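Frequently Asked Questions
Scanlon Creek Turtle Nesting Survey
Last updated 28/06/2026

What is the survey for?
We record where freshwater turtles nest along Scanlon Creek and the two ponds it feeds. The records are used to decide where mowing is held off, where nest covers go, and which stretches of the Lomivach Trail get warning signs in nesting season.

Which species do you see?
Mostly painted turtles and snapping turtles. Red-eared sliders turn up at the lower pond. They were pets or came from pets, and we record them separately.

Do I need experience?
No. New people attend one indoor training session and one walk with a team leader before they survey on their own. Training is held in February at the Pivetti Nature Center and lasts 3 hours. If you miss it, you can still join as a second person on a team that already has a trained surveyor.

What does the training cover?
Telling the species apart, reading tracks and digging marks, filling out the data sheet, and using the phone app. The last part is hands-on, so bring the phone you plan to use in the field, and its charger.
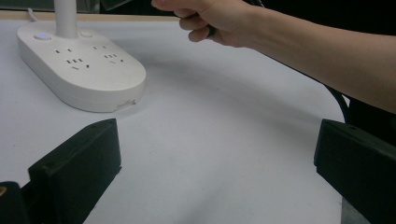
Install the app before you come. The wireless signal at the nature center is weak and the download is large. You will get a login by email after you sign up.

How much time does it take?
Each surveyor walks one section once a week for 9 weeks. Most sections take under two hours. You may trade dates with another surveyor as long as you change it on the shared schedule.

What time of day are the walks?
Evening, or early morning after rain. Start times are on the schedule and shift a little as the days get longer.

I found a turtle on the road. Can I move it?
Yes, if it is safe for you to stop. Carry it across in the direction it was already going and set it down well off the pavement. Do not take it to a pond you think would be better. Do not pick up a snapping turtle by the tail, as this can injure its spine.

A turtle is laying eggs in my yard. What should I do?
Keep children and dogs away and leave her alone until she is finished. Mark the spot with a stick or flag a short distance off, then send us the location. Please do not dig up the eggs or turn them. Turning can kill the embryo.

Can I get a nest cover?
Yes, if you live in the survey area. We lend covers at no charge. Each one has openings at ground level so hatchlings can get out. Return it in the fall or after hatching, whichever is later.

How do I send in my data?
Through the app or on paper. App records upload when your phone has a connection. Paper sheets go in the box inside the front door of the nature center.

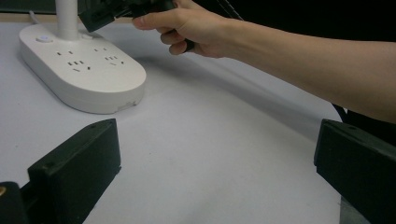
Please turn in sheets within 7 days of your walk. Write the section number on every page, including the back. A walk with no turtles and no nests still needs a sheet.

How many nests have been recorded?
There are 647 in the database, counting nests that were found already dug up by raccoons or skunks.

Is the nest map public?
No. Exact locations are kept private to prevent collecting. The yearly summary shows totals by section only.

Can I bring my dog?
Not on survey walks.

Who runs the survey?
Plemura Wetlands Group, with permission from the landowners along the creek. To sign up or report a nest, use the contact form on this site.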